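April 2020, workbook, housing demand model

Reran the tenure choice model with the 25 to 34 band split in two. Fulvio was right that lumping them together hid most of the renters who have moved back in with parents. With the split in place, first-home intentions in Sanna drop and Gavar barely moves. Dropped 26 survey responses with no postcode. Syahrul has the list if anyone wants to chase them.
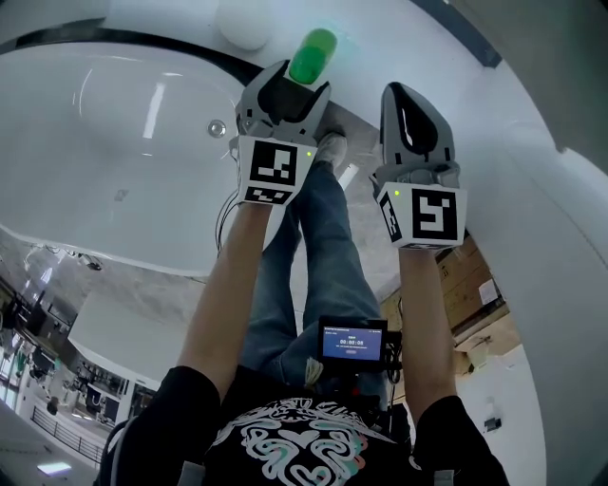
Deposit savings question is still a mess. Four people answered in weekly amounts and the rest in yearly, so I've recoded by hand and flagged them in column 8. Thoa wants household income in there as well. I'd leave it out until the rent figures for Viltach are cleaned up, as the two are tangled together.

To do: redo the chart labels (colour key is wrong on the renters plot), ask Ilaria whether the cut-off for loan-to-value stays at 70, save the old weights before overwriting.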